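How a Bathroom Sink Works

A sink has three main parts: a basin, a faucet and a drain. The basin is a bowl. Its sides are curved so that water runs down to the drain at the lowest point. A single-lever faucet uses one handle to control both flow and temperature.

Soap leaves a thin film on the basin. To remove it, wipe the inside with a damp cloth, then rinse. Move cups and soap dishes away from the rim first.

Words to know: basin, drain, lever, backsplash.

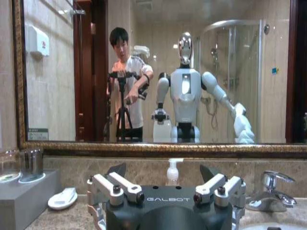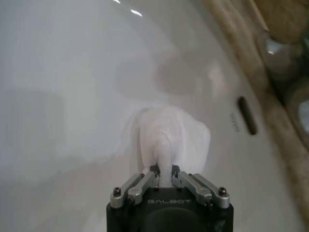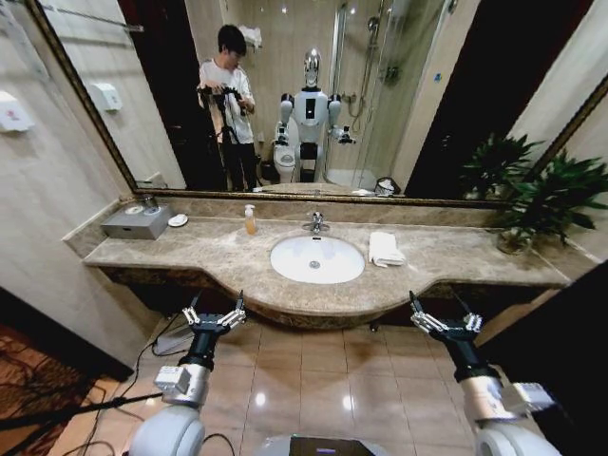
A bathroom sink and its counter. The second picture shows a white cloth against the basin wall.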